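Fesov Hand-Guided Demos – data card and README

Version 2
Last edited 2019-09-09
Status: usable, with the reservations listed further down. Please read them before you train on it.

What this is

Fesov is a set of 1,000 recorded demonstrations of short tabletop tasks. A person shows the robot what to do, either by holding the arm and moving it (hand-guided) or by driving it from a second controller across the room (remote). The recordings hold wrist camera video, joint positions, gripper opening and a one-line task label.

It was collected in the Stuneck workshop, on one arm, over a single summer. The project plan called it a "general manipulation resource." I argued against that wording and lost, so I will say it here: one arm and one workshop do not make anything general. Treat it as a small set from a particular place.

Tasks

Pick up and put down
Push to a mark
Wipe a patch of table
Fold a cloth once
Approach only (move to a ready pose above the table, then stop)

The last one was added late. It pads the total, and I would leave it out of any headline number. It does have a use for checking camera alignment, so it stays in the download under its own folder.

How the demonstrations were made

Hand-guided runs were done with the arm in its soft mode. The operator held the wrist housing and walked the gripper through the task. Fingers were opened and closed with a foot switch. Operators found this easy to learn, and the paths look smooth when you plot them. Smooth is also what you get when a person's arm is doing the work, and I have yet to see good evidence that a policy trained on these paths can reproduce them under motor power.

Remote runs used the Owino handset. These are slower and full of small stops and corrections. Most people who look at the plots want to throw them out. My view is that they are the more useful half, because the operator had to work from the camera view and deal with the same blind spots the policy will have.

Each recording is capped at 60 seconds. Runs that hit the cap were kept and marked "timeout" in the label file.

The wrist view

The camera rides with the gripper, so both fingers stay at the bottom of the picture and the room swings around behind them. Expect steep angles. Straight table edges and board seams will run diagonally in plenty of clips, and no leveling has been applied.

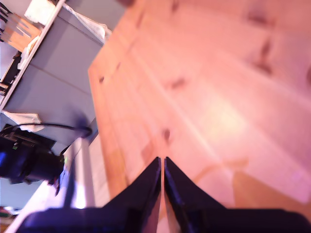 4 min read

With the fingers pointing up at the pine like that, the knots in the wood are some of the strongest marks in view. A network will happily learn them. We trained a baseline on the push task, got a result that pleased everyone, then turned the tabletop end for end and watched the score fall apart. If you report results on Fesov, please test on some other surface too, and say which one.

Glare is the second problem. Part of the planks right of center is washed out almost to white. Exposure was left on automatic for the whole collection, against my advice. Clips with heavy glare carry a "bright" flag, but the flag was set by a simple threshold and it misses some.

The third is background. Chair slats, cabinet fronts, cables and bits of paper all turn up in the view. Backgrounds were neither cleared nor shuffled on purpose, so there is clutter, but it is the same sort of clutter again and again. I would not call that variety.

Layout

demos/hand/ – hand-guided runs
demos/remote/ – remote runs
demos/approach/ – the approach-only runs, both methods
labels.csv – task, method, outcome, flags
calib/ – camera and wrist calibration, two sets
tools/ – a viewer and a script to resample the joint data

There are two calibration sets because the camera mount was bumped in July and redone. The labels file tells you which one goes with each run. Mixing them up will not raise an error. It will just give you bad grasps.

Outcome labels

"Success" means the operator pressed the success button. That is all it means. I went back over a batch of the fold task and found 34 runs marked as successes that I would have called failures, mostly cloths left half open. Those were relabeled. The rest of the folder was not rechecked with the same care, so assume more are hiding in there.

Comparison with Ivley

People ask why they should use this instead of Ivley, our older set. Maybe they shouldn't. Ivley has a fixed overhead camera, cleaner labels and fewer tasks. If your robot has no wrist camera, Ivley will serve you better. Fesov makes sense if you care about the close view near the fingers, or want to compare hand-guided and remote teaching on the same jobs.

Please do not merge the two without converting the gripper values. Ivley stores width in millimeters and Fesov stores a fraction from closed to open.

Not recommended for

Claims about homes, kitchens or warehouses
Force control of any kind – there is no force data
Ranking operators against each other
Safety testing

Known issues

The viewer drops the last few video frames of each run. The files themselves are complete.
Time stamps on remote runs lag the video slightly. The resample script has a fixed offset for this, which is a guess.
Task labels are in English only and were typed by hand. Search for "wipe" and "whipe".

Corrections are welcome through the issue tracker. Include the run number and the calibration set.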